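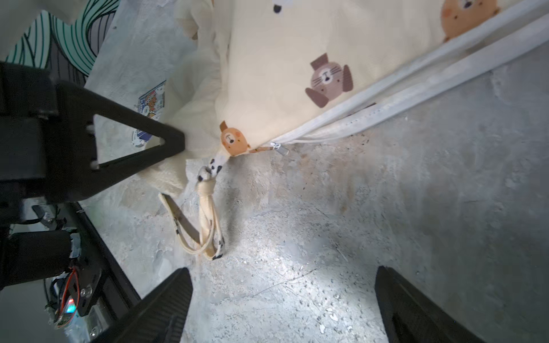
Stitus library's sleepover night is back, and bigger than ever! The children's room opens its doors after hours for stories by torchlight, a hunt through the shelves and a very early breakfast. Bring a sleeping bag and something soft for your head -- a big cream pillow printed with cartoon cats and bears would fit in nicely, as the theme is animal tales. Places are for ages 6 to 11, and each child can bring one grown-up.

By Carmela Bortolotti
October 2, 2024

The first sleepover, in June, filled up in 2 days, and families have been asking for another ever since. Children's librarian Reet Eglītis has picked the bedtime books herself and can't wait to read them. "We got through so many stories last time, and they still wanted one more!" she said. Sign up at the front desk -- it's free.

We use cookies to improve your visit. Accept | Settings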